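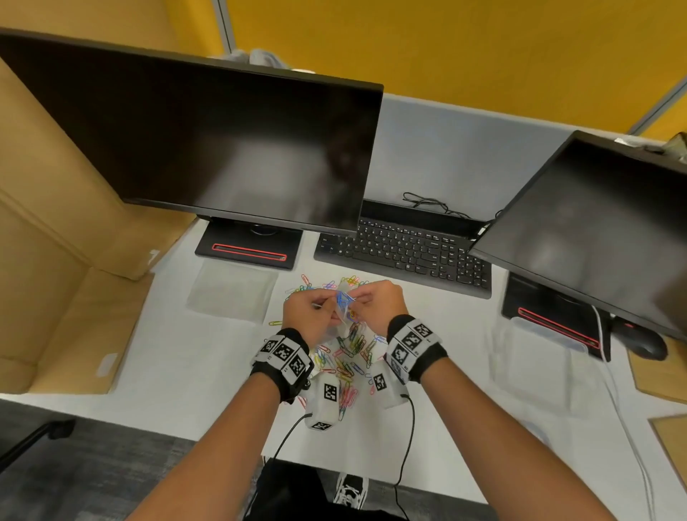
Photo: Damilola Ugwu / Breswood packing office

Ticket 2000 — Clip bagger jams on mixed colors
Opened by: Tatiana Jelínek
Status: open

Hello again, Uchenna, and thank you for being so patient with us! The Okoven stopped at 10:40 with a feed error, the third one this morning. I cleared the tray and restarted it like you showed me, and it ran 16 bags before stopping again. Clips that hook together seem to be the trouble, so we're untangling and bagging by hand for now.
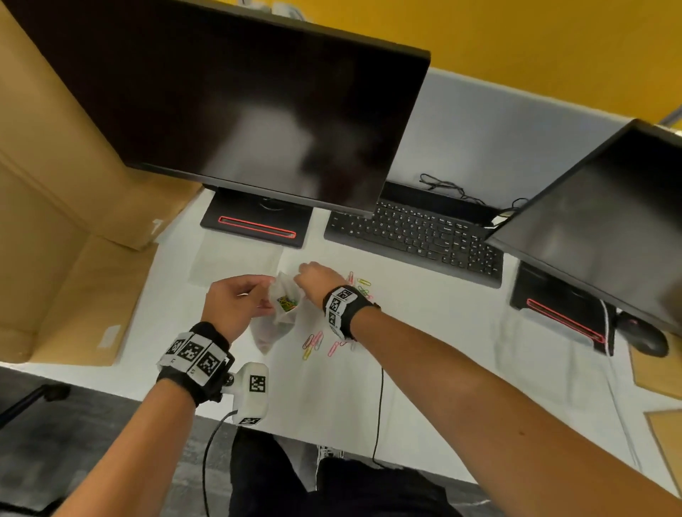

Babatunde did ask me to pass on that hand bagging is a nice chatty job, and a few of us had missed it — but we were promised the afternoons for order checking, and those have slipped.

Reply, Uchenna Danladi:
Thanks, Tatiana, lovely clear notes. Please lower the feed speed to 49 and send me the error log after lunch.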